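From: Todor Softić
To: Huramwood Tinkerers list
Date: Wed 25 December
Subject: Re: [huramwood] Old tower as a file box - worth the bother?

Merry Christmas to those who are doing it, and happy day off to the rest of you!

Ashwin Achari wrote:

> Hi all. I've been given a desktop tower and I'm tempted to turn it into
> a box for backups, photos mostly, plus the scans from the Kavercombe
> walks. My brother-in-law reckons I should bin it and buy a little
> ready-made unit. I've never had a hard drive out of anything in my life
> and I'm a bit nervous about the screws. Is it worth the bother? And can
> I put 2 drives in, or does that need some special card?
>
> Ashwin

Ashwin, yes! Please don't bin it. An old tower is the nicest thing in the world to learn on, and if it has the plastic drive caddies you may not meet a single screw on the way to the drive. I grew up on cases where every drive was held by 4 screws, two of them on the side you couldn't reach without taking the other panel off, and I still have a scar on one knuckle from a cage edge. The first time I squeezed a coloured plastic tab and had a drive slide out into my hand I laughed out loud in an empty shed.

On your two questions. A second drive doesn't normally need a card. Look on the motherboard for a spare data socket, then follow the bundle of leads from the power supply and see if there's a spare drive plug on it. If you've got both, you're away. If you've only got the data socket, a splitter for the power lead will do you, and I have a jar of them (really, a jar - help yourself).

As for whether it's worth it, that depends a bit on how noisy the thing is and where it will live. Mine sits in the hallway cupboard at Brelalen under the coats and I never hear it. It has my whole photo collection on it, going back to when I was scanning negatives, and 21 years of my mum's recipes that I typed up one winter.

How I'd go about it:

Shut it down, switch off at the wall, pull the power lead out, then press the front button once more and leave it a minute. Side panel off. Lay the tower on its side on a towel if it's a tall one, so you're not wrestling with it. Touch bare metal on the case before you touch anything else.

Take the data lead and the power lead off the drive by gripping the plugs, never the cables. They can be stiff. Wiggle gently in line with the socket. Then go for the caddy by its handle and draw it out evenly. If it sticks, stop and look for a lead you've missed. Mine sticks every time and it's every time a lead.

Handle the drive by its edges and keep your fingers off the circuit board and the gold pins. Going back in, push until the caddy seats properly before you put the leads on.
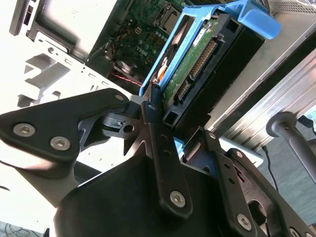
Blue caddy in the tower, with the 3.5-inch drive held in it, green board facing out.

Do look at which way round yours is before it comes out, and draw it on the back of an envelope if you're anything like me. I once put one in backwards and spent an entire evening on the kitchen floor wondering why the leads had shrunk.

One more thing, and I'll keep it short as lunch is nearly on. Copy everything off the old drive before you start being clever with it. Mine had over 1,000 photos I'd completely forgotten, including the whole Todorova trip with the goat!

Bring the tower along to the next bench night if you'd like company. I'll bring the jar, and my good torch.

Cheers,
Todor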